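The Galow Money

The budget was due at noon and at nine twenty Inese Ķēniņš had one line on it.

One arm, Galow, used. 1,249.

That was the whole sheet. She'd typed it in May and then looked at it now and then, the way you look at a tooth.

"It's not even the arm," Baiba Laur said. She was eating toast over the keyboard. "It's the arm with no hand. The hand is extra. Did you read the quote?"

"I read the quote."

"Did you read page two of the quote?"

No. She hadn't. Page two was where Calliren kept things. Hand, sold seperately. Mounting plate. Cable set. Something called a commissioning call, charged by the half hour.

Inese scrolled. Scrolled more.

The shop was called Grīnberga after the street. Shoe care, upstairs, two rooms and a half. People left shoes, people got shoes back clean. Mostly sneakers. The white ones came in gray and the dark ones came in some color that had no name. Baiba did the tough ones, Inese did the books and whatever was left. In spring the landlord had put up the rent and Baiba's wrist had started clicking, same week, and somewhere between the two of them the word robot got said out loud. Then it wouldn't go away.

"So what would it do," Baiba had said back then. "First day. Monday morning or whatever. What's it do."

"Wipe."

"Wipe what?"

"Shoes."

"Which part?"

And that was the trouble, right there, in May, and still the trouble now.

Cidside was the lender. Small business money, decent rate, a form with 53 boxes. Box 31 wanted the task. Describe the task to be automated, in steps, with pictures if available. Inese had left it for last. She'd thought it would be the easy one. You clean a shoe. Everybody's cleaned a shoe.

She wrote: Operator cleans shoe.

Deleted it.

Wrote: Operator picks up shoe and cleans it with wipe.

"They'll laugh," Baiba said, behind her now, crumbs going down Inese's collar. "Which hand? What's the other one doing? Where's the lace?"

"What lace?"

"Exactly what I mean."

Nine forty. Inese dragged the pictures in under box 31, all of them, no captions, the form didn't have room for captions. 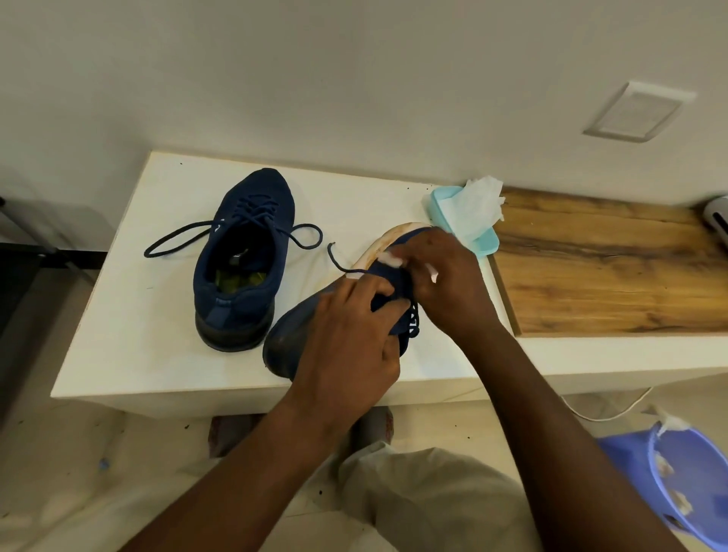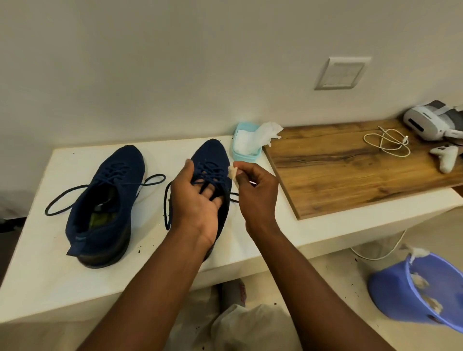
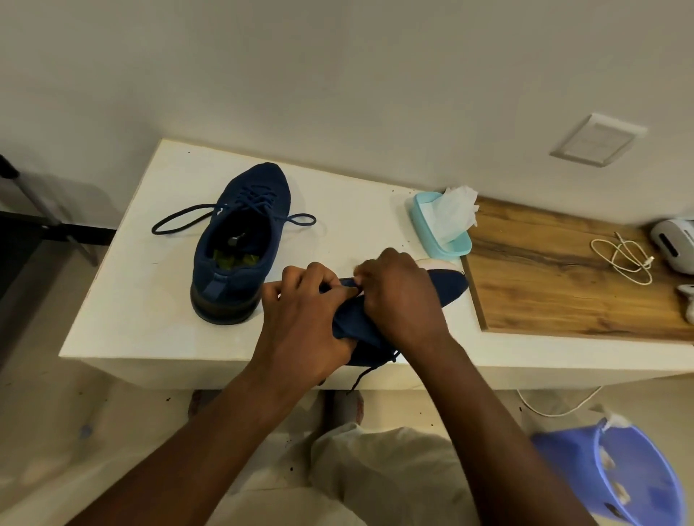 Then she sat back and tried to write down only what a hand did. Hold shoe. Wipe along edge of sole. Turn shoe. Hold again, different place. Get the lace out of the way. Get the other lace out of the way.

"Get it out of the way how?" Baiba said.

"I don't know. With a finger."

"Which finger?"

Inese held her own hand up and looked at it. Did the motion in the air. It was the fourth finger. She'd never have guessed the fourth finger, it did it all by itself while the thumb was busy with something else. She wrote that down. Fourth finger moves lace. It looked insane in a loan application.

"The hand on page two," Baiba said. "How many fingers?"

Inese checked.

"Two."

"Two."

"There's a three. It costs more than the arm."

Baiba went and put more bread in. The toaster was the newest machine they owned.

Ten o'clock, a customer, loafers, wanted them by tomorrow, no chance, took the ticket anyway. Ten fifteen the phone. Calliren. A cheerful man who wanted to know if they'd had time to think about the service plan. Inese said what's in the service plan. He said peace of mind. She said what else. He said a yearly visit and a discount on belts.

"It has belts?"

"It has belts," he said, like she'd asked if it had a soul.

"How often do they go?"

"Depends on your duty cycle."

She wrote duty cycle on the back of a ticket and underlined it. She asked him could it do a lace. There was a wait, a long one, with keyboard in it.

"What kind of lace?" he said.

"On a shoe. Loose. It's just lying there."

"We've got customers doing boxes," he said. "Very happy customers. Are the shoes ever in boxes?"

She said she'd call him back.

Ten thirty. Okay. Do the sum properly. She pulled a clean sheet and did it the way her mother did sums, pencil, big, one thing under another. Arm. Hand, the cheap one. Plate. Cables. The call, say two half hours, no, say four, it was never two. Bench strong enough to bolt it to, because the counter they had now would walk across the floor. An electrician. Somebody to teach it, and that was the line with nothing next to it, just a dash and a blank, and she kept going back to it with the pencil and not writing.

"Who teaches it?" she said.

"You do," said Baiba.

"I do the books."

"Then I do."

"With your wrist."

"With my wrist, yes. I show it, it copies. That's how they do it now, I watched a thing."

"How many times do you show it?"

Baiba chewed. "The thing didn't say."

Inese did that one in her head and didn't like it. Sixty pairs a week, bad week. If Baiba had to show it every kind of shoe, every kind of dirt, mesh and suede and the knit ones that soak up everything, then for however long that took Baiba wasn't cleaning, she was teaching, and the rent didn't care which. So there was a hole before there was a saving. How wide a hole? Nobody at Calliren had a number. Cidside had a box for it. Box 38, expected ramp up period in weeks. It took digits only. She tried a question mark and it went red.

She put 7.

"Why seven?" Baiba said.

"It's what fit my mood."

"Put more."

"If I put more the payback goes past two years and it kicks me off the form."

"So it's a lie."

"It's a forecast."

Baiba laughed so hard she had to put the plate down. Then she stopped and pulled the other stool over and sat on it, close, knees against the desk. She had her bad wrist in her good hand, thumb pressed in under the bone. She did that now without noticing.

"What do I hate," she said. "Ask me what I hate."

"What do you hate?"

"Not the wiping. I don't mind wiping. I like it, I put the radio on. I hate the holding. Left hand. Squeezing a shoe so it stays still while I do the edge. All day. That's the one that clicks, look, it's the left, it isn't even the one I wipe with."

Inese looked at the left wrist. Then she looked at the screen, box 31, her own steps. Hold shoe. Hold again. Hold again, different place. She'd typed hold five times and not seen it.

"So we want a holder," she said.

"We want something that holds."

"A clamp."

"A good clamp. One that turns. With a pedal maybe, so I don't have to let go of anything."

Inese was already typing. Not in the form, in the other window. There were such things. Of course there were, cobblers had been putting shoes on things for ever. There was a foot shape on a swivel that went inside the shoe and opened up to grip it, three sizes, steel post, bolt it to any bench. There was one with a pedal. Secondhand, a repair place closing down out past the rail yard, price on it, pick up only.

64.

She read it twice. She thought it must be for the pedal alone. It wasn't, it was the lot.

"That's not automation," Baiba said, reading over her arm. "Is it?"

"It's got a pedal."

"Would Cidside lend us money for it?"

"Cidside won't lend less than a thousand."

"So what do we put in the form?"

Eleven ten. The toast popped and neither of them got up. Inese went through it. She could send the thing in as it was, seven weeks and all, get the money maybe, get the arm and its two fingers and the belts, and find out about laces the expensive way. Or she could not send it. There was another round in spring. The form would still have all its boxes. And by then they'd know how the holding went, with the holding taken out, and what was left over that really wanted a machine. Maybe drying racks. Maybe nothing, maybe it was just the wrist the whole time.

Or the arm got cheaper. Things did. She'd keep an eye on Galow.

"I told my sister we were getting a robot," Baiba said.

"I told my mother."

"What did she say?"

"She said does it do windows."

The bell went downstairs. Feet on the steps, slow, somebody carrying something heavy. Baiba stood and wiped her hands down her front and shook out the wrist, click, click.

Inese saved the form. It asked did she want to submit or save as draft. She hit draft. It said are you sure, deadline in 49 minutes. She was sure. She changed the one line at the top from one arm to one arm, later, and then she picked up the phone to call about the pedal before somebody else did.

It rang and rang. Baiba was on the landing now, taking a sports bag off a man, unzipping it, her face going long.

"How many?" Inese said, hand over the reciever.

"It's a whole team," Baiba said.

Somebody picked up. Old voice, radio going in back.

"Hello," Inese said. "The shoe stand. Have you still got it? With the pedal. Good. No, today. I can come today."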